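スカクームの共同荷造り室、テープの置き場所を水切りかごに変更

スカクーム(Skukcombe)のホーソーン通りにある共同荷造り室「トレルラ」(Trelura)は、9月から、テープや紐などの置き方を新しくしました。引き出しにしまう方法をやめて、台所で使う黒い水切りかごを机の上に置き、その中に道具を立てておく方法です。試験の期間は二か月で、その後に続けるかどうかを利用者と一緒に決めます。

トレルラは、手作りの品物や古本、種、部品などを郵便で送る人のための部屋です。荷造りの場所が家にない人が、時間を決めて机を借ります。箱と紙は自分で持って来ますが、テープ、はさみ、定規、はかりは部屋のものを使うことができます。登録している人は約100人です。毎週来る人もいれば、冬の前にだけ来る人もいます。

運営しているモルヴィズ・グウィリアム(Morfudd Gwilliam)さんによると、前の方法で一番多かった苦情は、テープが見つからないことでした。引き出しは机ごとにあり、深さもあります。テープは下のほうへ入り、その上に緩衝材の切れ端や古い送り状が重なります。利用者は探すのをあきらめて、棚から新しいテープを出します。そのため、同じ引き出しの中に、使いかけのテープがいくつも残りました。

「夏に全部の引き出しを机の上に出しました。両面テープだけで、床に並べたら廊下まで届きそうでした。買う必要がなかったものを、私たちは長い間買っていました」とグウィリアムさんは話しています。

机の上に置くものとして、最初は木の箱や缶が候補になりました。箱は中が見えないので、引き出しと同じことになるという意見が出ました。缶は、幅の広いテープが入りません。水切りかごを提案したのは、陶器の小皿を送っているエディト・ファルカシュ(Edit Farkas)さんです。ファルカシュさんは、自宅の台所で皿を乾かすかごに、いつのまにか包装用の紐も入れるようになっていたそうです。

かごは、町の中心で閉店した台所用品店プレルトフ(Preltov)から、まとめて買いました。数は17個です。色は黒で、形は長方形です。値段については、両方の合意で公表していません。プレルトフの元店主のフルヴォイェ・ヴラホウ(Hrvoje Vlachou)さんは、「皿のために仕入れたものですが、テープのためでも、倉庫で待っているよりはいいです」と言って、自分の車で運んで来ました。 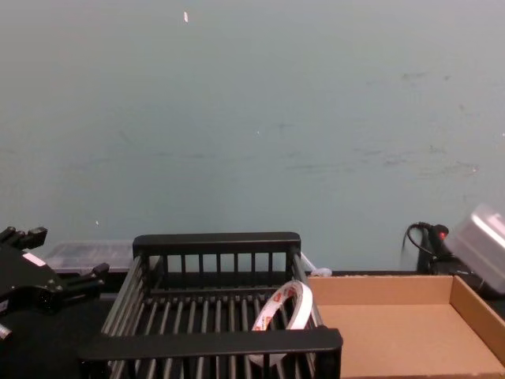
机の使い方についても、小さな変更がありました。これまでは、机の奥に私物を置いたまま帰る人がいて、次の人が困ることがありました。新しい規則では、部屋の道具は机の奥のほうにまとめ、手前は箱を開くために使います。透明なプラスチックの収納箱も、ふたをして、壁のそばに置くことになりました。黒い水切りかごの後ろの左に見えているのが、その収納箱です。ふたは半透明で、側面からも中のものの影が少し見えます。収納箱には、ラベル、輪ゴム、替え刃など、かごの隙間から落ちやすい小さいものを入れます。全部の収納箱を一杯にする予定はありません。足りないものが何であるかが分からなくなるからだと、グウィリアムさんは説明しています。

机の板は黒なので、黒いかごは目立たないのではないか、という質問が説明会で出ました。目が弱い利用者の一人は、かごの縁に明るい色のテープを貼ることを求めました。この要望については、試験の途中でもう一度話し合います。希望する人の机だけに先に貼るという案もあります。

かごの中の並べ方には、はじめは規則がありませんでした。最初の週は、多くの人がテープを平らに重ねて置きました。すると、下のテープを取るために上のテープを全部持ち上げなければなりません。また、端が別のテープの側面につき、はがすときに紙が破れるという報告もありました。そこで、古い地図を額に入れて送っているエルデル・ノゲイラ(Hélder Nogueira)さんが、テープを皿のように立てて入れることを勧めました。

ノゲイラさんは、毎回、かなり多くの両面テープを使います。額の裏に厚紙を固定し、その外にもう一枚の厚紙を合わせるためです。普通の梱包用テープは、机ごとに一つあれば足りますが、両面テープは種類によって強さが違い、間違えると厚紙が途中ではがれます。ノゲイラさんの経験では、夏の暑い倉庫を通る荷物と、冬の荷物でも、選ぶものが違うそうです。

「私は荷造りが遅い人間です。一つの額に、長い時間をかけます。だから、探す時間が短くなると、すぐに分かります。前は、家から自分のテープを持って来て、使った後に忘れて帰っていました。それも引き出しの中の混乱の原因だったと思います」とノゲイラさんは話しました。
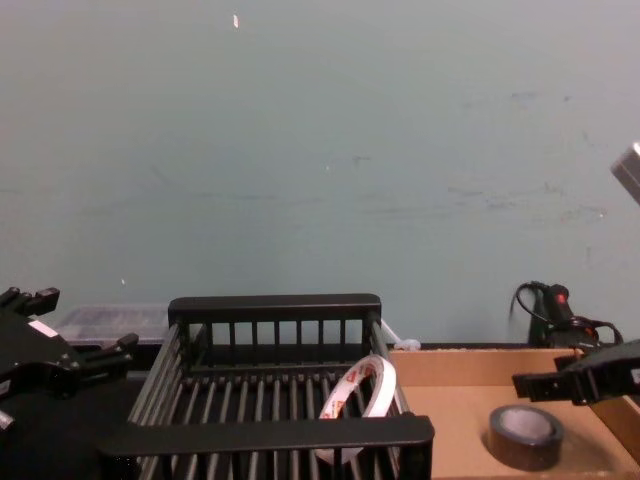 両面テープの場所は、かごの右側と決まりました。左側には紐を入れ、真ん中はその日に使う道具のために空けておきます。右利きの人が多いという理由でしたが、左利きの人は自分の机で反対にしてもかまいません。両面テープは、立てて入れると、輪の形で遠くからもすぐに分かります。かごの右寄りに、縁を下にして格子に立てかけてあるテープは、外側が白い剥離紙で、そこに薄い赤の印刷があります。剥離紙がついているかどうかは、両面テープを普通のテープと見分けるための、簡単な目印になります。利用者に配った紙にも、「白い紙をはがす前に、貼る場所を決めてください」と書いてあります。

同じ紙には、そのほかに次の注意があります。はさみは、刃を下にして、紐の側に入れます。カッターはかごに入れないで、受付で借りて、受付に返します。使い終わったテープの芯は、紙のごみの箱に入れます。芯だけをかごに戻す人が多かったため、この一行は太い字になっています。飲み物は、かごと同じ机に置くことができません。水切りかごなので水がこぼれても大丈夫だろうと言った人がいましたが、認められませんでした。

一方で、賛成ではない人もいます。アニバル・ニャウイ(Aníbal Ñahui)さんは、自転車の中古部品を送っています。部品には長いものが多く、机の幅を全部使うことがあります。ニャウイさんは、引き出しのほうがよかったと考えています。

「かごは場所を取ります。フレームの一部を包むとき、私はかごを床に置きます。床に置けば、足が当たります。引き出しは探すのが大変でしたが、机は広かったです」

ニャウイさんは、大きい品物を送る人のために、かごを置かない机を残すことを提案しました。この提案は受け入れられました。窓に近い列の机を二つ、広い机として予約できるようになっています。ただし、そこで作業をする人は、隣の机のかごから道具を借りることになるので、使う前に声をかけて、終わったら同じ場所に戻す必要があります。予約の紙には「広い机」という欄が加わりました。

ニャウイさんは、もう一つ、かごの足が机の上で滑ることも指摘しました。テープを片手で引っぱって出すと、かごも一緒に動くというのです。グウィリアムさんが試したところ、確かに少し動きました。滑り止めの布を下に敷く案と、テープを必ずかごから出して使うという案があります。今のところは、お金のかからない後のほうの案になっています。ファルカシュさんは、古いゴムの手袋を切って下に敷くことができるかどうかを、自宅で試しているところです。

部屋そのものについても、利用者から意見が集まりました。一番多かったのは、壁の塗り直しについてです。壁は青みのある薄い緑で、机の奥に、灰色のこすれた跡や、暗い筋が目立つところがあります。グウィリアムさんは、以前に箱を壁につけて積んでいたことが関係していると見ています。小さな白いかけらがついているところもあります。掃除の人が布で拭きましたが、跡の多くは残りました。

塗り直しは、今年はしません。塗る間は部屋を閉めなければならず、秋から冬は荷物が一番多い季節だからです。春になってから、部屋を半分ずつ閉めて塗る計画です。色を変えるかどうかは、まだ決まっていません。同じ色でいいと言う人と、白にしてほしいと言う人がいます。白にしたい人の中には、品物の写真を撮るときの背景にしたいという希望があります。ノゲイラさんは、白い壁は地図の紙の色を正しく見るために助かる、と言っています。ファルカシュさんは今の色が好きで、自分の小皿の釉薬に似ていると言います。
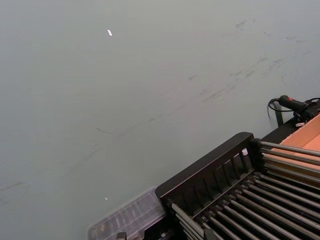

黒い水切りかごの端。下の段の灰色の金属棒は、端の板の根元に並ぶ小さな黒い受けに入っている。壁にはこすれた跡が残る。

かごの手入れの方法は、元店主のヴラホウさんが教えました。テープの糊は、ほこりと一緒になると黒く固まり、普通の布では取れません。ヴラホウさんは、ぬるい水と台所の洗剤で先に柔らかくし、その後、古い歯ブラシで細い隙間をこすることを勧めています。金属の部分は、洗ったらその日のうちに乾いた布で拭きます。固い金属のたわしは使いません。皿を乾かすための品物でも、水が長い間残る場所があれば傷むことがある、というのがヴラホウさんの意見です。

洗う作業は、月の終わりに受付の人がします。全部を一度に洗うと、その間に道具の置き場所がなくなるので、机の列ごとに分けます。洗っている間、その列の道具は、ふた付きの収納箱に移されます。この作業の日は、予約の紙に前もって書かれます。

費用についても、説明会で質問がありました。かごの代金は、トレルラの机の使用料から出ています。使用料の値上げはありません。グウィリアムさんは、テープの購入が減れば、かごの代金は冬の間に戻ってくると期待していますが、まだ数字を出す段階ではないと話しました。夏に引き出しから出てきた使いかけのテープは、捨てないで、先に使っています。古くて糊が弱くなったものは、箱に番号の紙を仮に貼るときなどに使われます。

不要になった引き出しは、まだ机についたままです。鍵がかかっている引き出しもありますし、利用者がメモ用紙を入れている引き出しもあります。取り外すと机の下が広くなり、足を入れやすくなるという意見がありますが、試験の結果が出るまでは、そのままにします。もし利用者が前の方法に戻したいと決めた場合、引き出しがないと困るからです。

ファルカシュさんは、かごに変えてから、荷造りの順番が変わったと言います。前は、必要な道具を全部探してから、皿を包みました。今は、皿を包んでから、道具に手を伸ばします。「小さいことですが、皿を机の上に出しておく時間が短いほうが、私は安心です」とファルカシュさんは話します。ファルカシュさんの小皿は、紙で一枚ずつ包み、間に厚紙を入れて、縦にして箱に入れます。この入れ方は、水切りかごに皿を並べる形とよく似ています。

近くの町の荷造り室からも、見学の希望が来ているそうです。グウィリアムさんは、見学を受けますが、利用者が多い午前は避けてほしいとお願いしています。見学者も、机の上の道具を手に取ってかまいません。ただ、テープを戻すときは、寝かせないで立ててください、とのことです。

試験についての意見は、受付にある紙に書いて出すことができます。名前は書かなくてもかまいません。机の番号を書けば、その机のかごの問題として調べてもらえます。これまでに出た意見には、はさみをもっと増やしてほしい、定規がかごより長くて倒れる、両面テープの細いものがほしい、などがあります。長い定規は、試しに壁のフックにかけることになりました。フックの場所は、春の塗り直しのときに変わる可能性があります。

トレルラの受付は、毎日夕方の5時までです。机の予約は、受付か電話でできます。初めての人は、道具の場所の説明を受けてから机を使います。説明は短く、荷物を持って来た日に受けることができます。

関連する記事
・ホーソーン通りの郵便窓口、昼休みの時間を変更
・台所用品店プレルトフが閉店 在庫の行き先を聞く
・割れやすい品物の送り方 陶器の作り手に聞いた話
・トレルラ、古い緩衝材の持ち込みを再開
・スカクームの中古自転車市、場所は川沿いの広場に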